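Stockroom and washroom supplies check, Garkier building, January
Checked by: Sorcha Kinsella
Comments by: Malachy Corrigan

1. Fire door to stockroom closes fully
Pass, on the third go. I don't call that a closer, I call it a suggestion. Ó Dálaigh to look at it again.

2. Emergency light, 60 minute test
Marked as a pass last time. By whom? There is no initial in the book. Do it again and sign it.
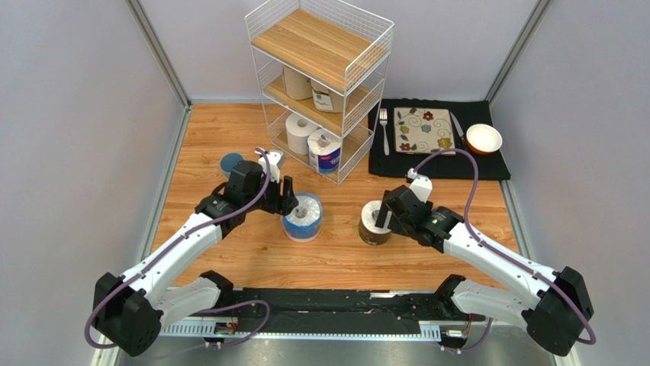 3. Paper goods kept off the floor and away from heaters
Pass in the stockroom. Fail in the back corridor, where boxes are against the radiator again.

4. Shelving stable, heavy items low
Pass. The wall fixings on bay 6 are said to be "fine for now". I have heard that before.

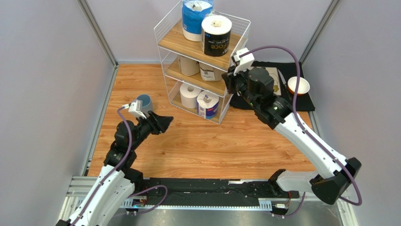

5. Cleaning fluids labelled and locked away
Part pass. Cupboard locked, key hanging beside it.

6. Extinguisher in date, pin and tag in place
Pass. Plustel sticker legible for once.

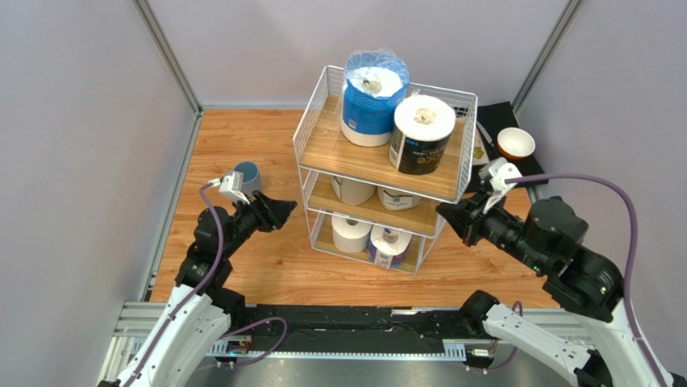 7. Step stool feet and treads
Fail. One rubber foot missing. Taken out of use, or so I'm told.

8. Washroom floor signs available
Two found, one cracked. The order form says we own more.

9. Walkway kept clear to the exit
Pass at 9 am. Ask me again after a delivery.
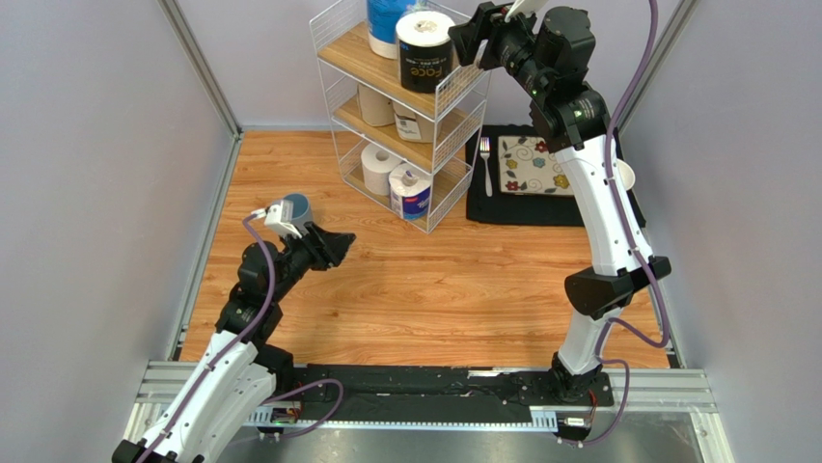
Sinéad Gallagher disagrees on item 9 and wants it failed, as the trolley was back in the walkway before lunch. Changed to fail. Recheck in February.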